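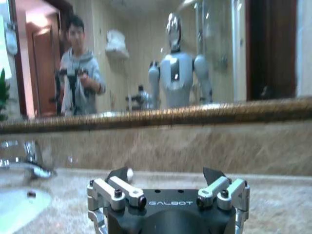

*Fig. 1. Wrist view over the bathroom counter, gripper open, with the mirror behind.*

## 3. Collecting the demonstrations

The Miranda set holds 1314 demonstrations, of which 60 were recorded at bathroom counters. Kayode Balogun set up the tasks and Rattana Duangkaew wrote the labelling script. Each demonstration is stored as wrist video with the gripper opening logged at every step.

Mirrors were kept in the set on purpose. A large mirror puts a second gripper into the wrist view, and our first model (Horon) sometimes moved towards the reflected one. We did not mask the glass. Instead, each clip was given a flag, `mirror = 1`, so that results could be reported with and without reflections. 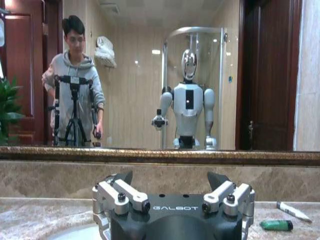 *Fig. 2. Marker pen and lighter on the speckled counter, to the right of the open fingers.*

### 3.1 Small objects

Thin items are hard for the depth estimate on a speckled surface. The pen gives a usable edge along its length; the lighter is short and its outline breaks up in the stone pattern. We labelled both by hand, at 8 frames per clip.

Clips were rejected if the fingertips left the view for more than 2 seconds. Almost all rejections came from the reaching phase. Start positions were not balanced between left and right of the basin, and section 5 returns to this.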